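Open day at the Ekström lab, Flonesville
10/24/19

I've been to plenty of open days where you get a coffee, a lanyard and a long look at a closed door. Ekström did it the other way round. They handed us the rulebook first and then let us watch people work by it, and I loved it!

Evdokia Liapis took our group through the handling room. Her team teaches arms to pick up food and kitchen things, and every bench has the same two laminated sheets clipped to it (I asked for copies and got them). The first covers people: hands stay off the table while the arm is powered, one person calls the moves, and anyone in the room can call a stop without giving a reason. Visitors too. A man in our group tried it, a bit sheepishly, and the operator stopped dead and thanked him.

The second sheet is about the work itself, and for me it was the better read. Fingers open before every approach. Check the screws on the gripper at the start of each shift and write your initials next to it. Only the objects for that task go on the table. Fruit gets looked over before a run, and any marks it already has are noted, so a bruise found later doesn't get blamed on the wrong thing. A session is 200 runs, then a break, and the 300 mark is a hard limit for any one operator in a day. The old limit was 384, and Evdokia said the notes from those last runs were barely readable. They changed it in May.

I wondered whether all this made the job slow. She said the checks take 2 minutes, and that new starters complain for a week and then begin correcting her.

We ran over by a good half hour, and I still missed the Nirilness talk on guarding, which people were raving about in the parking lot. If you go next time, do that one first and ask for the bench sheets early.

Recent visits
Sikelier packing hall: signs, gates and floor tape
Two days at the Flonesville tool fair
What we asked at the Nirilness workshop
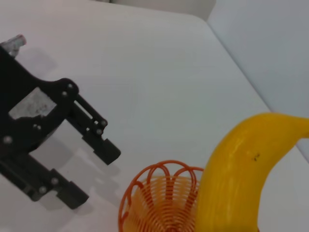
Gripper open at the bench, with the orange wire basket and a banana.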